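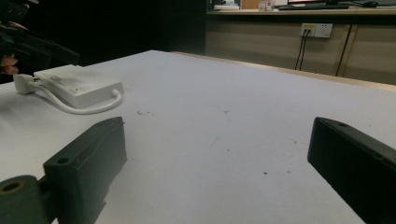

Can you run a small wave or tide powered charger off a home mooring through the winter?
You can, but expect a trickle. Enough for a cabin light and a phone, and the float wants lifting for a clean every few weeks or it stops bobbing properly.

Quick notes from the shed, mostly for people with a mooring or a bit of jetty and one of those little float generators. We have had ours off the slip at Naltness for two winters. Typed in a hurry, tide's going.

Cleaning the float
Warm water, washing up liquid, old dish brush. Scrape barnacles while they're small. A plastic paint scraper does it, metal takes the skin off the float. Don't use bleach anywhere near the water. White vinegar for the crusty bits, leave it ten minutes, rinse in a bucket and not over the side.

Weed on the line
Gloves. Pull it downwards, comes off in one go. Upwards and you'll be there all afternoon.

Connectors
Fresh water rinse, shake, dry with a hairdryer on cool. Smear of silicone grease on the rubber ring. Not vaseline, it swells some rubbers and then teh cap won't go back on. Green fur on the pins means salt has got in. Cotton bud and contact cleaner, two goes, let it dry right out before you plug anything in.

Shackles
Wire the pin. Every time. Cable tie will do for a weekend but not for February. We lost a Mikkelsen shackle that way and very nearly the float with it.

Battery box
Keep it off the floor, on a bit of batten. Old tea towel underneath shows you any drips. Ours is a Mutent box, lid seal is so-so, so there's a strip of draught excluder round it now. Leave the vent clear though!! Lead acid batteries give off gas when charging. Vent stays open whatever the weather.

Reading the barometer
Write the pressure on the kitchen calendar with what the charger gave that day. 1013 is your middling sort of number. When it's well under and still dropping, bring the float in before tea. A good blow makes lots of power for an hour and then breaks something.

Cable over the slip
Run it through old garden hose, split down one side with a stanley knife. Cut away from you. Tape every foot or so. Ours has been dragged over the stones more than 3000 times by now I should think and only the hose needs replacing.

Storing over the summer
Dry everything. Coil cable in big loops, never round your elbow. Line goes in a pillowcase and through the wash at 30, no softener. Label the bag, you will forget wich one it was.

Harbour people
If you're near Grustia ask the harbour office before you put anything out. Small yellow float, name and phone number on it in paint pen, two coats of varnish over the top. Marker alone washes off by spring.

More on varnish when I get round to it.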